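Visit to the Prundarley workshop, open evening
October 2, 2023

The Prundarley is a shared workshop behind a row of garages, two buses from where I live. It has 16 members and opens its doors to visitors twice a year. I went because a notice on their website said a home-built robotics project would be running, and I have been thinking of starting one myself.

The door was hard to find. Go past the tyre place and look for the green bin. Entry was free, tea was 50p.

The front room is general: two benches, a pillar drill, a laser cutter that was off for repairs. The robot build is in the back. They call it Fereck, after the street the first version was put together on. The plan is an arm that can fetch small parts out of drawers and put them back. At the moment there is no arm. What they have are hand-held grippers, which a person holds and uses to do the job, so that the movements can be recorded and used for training later.

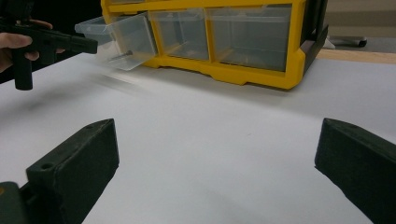

The fingers are printed in the workshop. A pair takes almost 11 hours on their older printer, and they have been through several shapes. The early ones were too thin and bent when they closed on anything stiff. I was told the drawers are harder than they look, as a light one tends to drag the whole unit along with it if you pull at an angle. Screws are worse.

So far they have 420 recordings they are happy with. They want a good many more before they try anything on a motor. The software side is done at home by two of the members and I did not follow much of it.

Costs came up, as I asked. The electronics came second-hand from Paucar, a surplus shop I had not heard of, and the filament is whatever is on offer. Members pay 15 pounds a month, which covers the printers but not the plastic.

On the way out I looked at the Tusetti, a small plotter another member is building from old scanner rails. It drew half a circle and stopped. He thought it was the belt.

They open again in November. Parking is poor, and the back room gets cold, so bring a jumper.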